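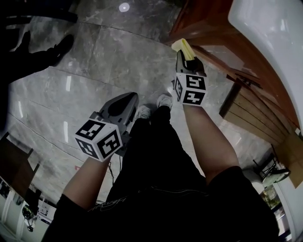

Looking down at the gray marble tile.

We have had marble on the floor for long enough now that people ask me whether they should get it. My answer changes depending on what I spilled that week. I'm writing down what I know so I can send the link next time.

The tile came with the apartment when we moved to Voltilley. I would not have picked it. I grew up with carpet and then rented a string of places with vinyl, and I had never owned a floor that could be damaged by lemon juice. The first year I mopped it with vinegar and water, which is what my family used on everything. If you know anything about marble you are wincing. Vinegar eats it. There was no sudden damage, so I kept going, and by spring the path from the door to the kitchen had gone flat and cloudy while the corners were still shiny.

I assumed it was a film of dirt and bought stronger cleaners. They made no difference. The man at the tile counter at Lasavcombe looked at the photos on my phone and told me it was etching, meaning the surface had been dissolved a little and no cleaner would bring it back. He sold me a bottle of Skosenier, a neutral stone soap, and told me to throw out the vinegar. I kept the vinegar for the kettle.

What I do now is boring. I dry mop most evenings with a microfiber pad. Grit is what scratches stone, and most of it comes in on shoes, so we have a mat outside the door and another one inside. Once a week I wet mop with warm water and a capful of the soap, then go over it again with plain water. The second pass matters. When I skipped it the floor got streaky and felt tacky under bare feet, and I blamed the soap for a while before I worked out that it was me.

I dry it, too. I use an old bath towel and push it around with my foot. It takes a few minutes and the water spots stopped after I started.

The etched part I lived with for a couple of years. I got one quote from a restoration company and it was more than I wanted to pay for a hallway. In February I decided to try it by hand and bought a polishing kit for $167, pads and powder included. I already had a drill. The instructions said to start at 400 grit if the etching was light and work up from there. I tried it inside the hall closet first, on a tile that nobody would ever look at, and I'm glad I did. I held the drill at an angle and put a shallow ring in the stone that you can still feel with your thumb.

After that I kept the pad flat and went slower. The step from 400 to 1,000 is where it started to look like something. Before that it only looked duller, and I came close to stopping. The powder at the end brought up the shine. It also made a gray slurry that got into the grout, along the baseboards and onto both knees of my pants. Tape the baseboards. I taped one side.

The hallway took me three weekends. It is better than it was. In low sun, late in the afternoon, you can see where I overlapped the passes, and one tile by the bathroom is shinier than the ones next to it. The rest of the floor, which is 200 square feet or a bit more, I have left alone.

On sealing: I did it once, after the polishing. Sealer helps with stains and does nothing for etching. I had those mixed up for a long time. Coffee on a sealed tile will sit there until you wipe it up. Orange juice will leave a mark whether you sealed it or not.

A few other things people ask. It is cold in winter, and we wear socks or slippers from November on. It is not as slippery as I expected except right after mopping. Anything you drop on it breaks. I've lost most of a set of glasses and the corner of one phone. Furniture needs felt pads, and the stick-on ones come off, so buy the kind with a nail.

Would I put it in if I were starting from nothing? In a bathroom, no. In a kitchen, also no. In an entry or a living room, maybe, if I could get it with a honed finish so the etching wouldn't show as much. In July, when the rest of the apartment is hot and the floor is still cool, I would say yes to all of it.

Next job is the grout, which I have been putting off since the slurry dried in it. If I find a brush that works I'll post about it.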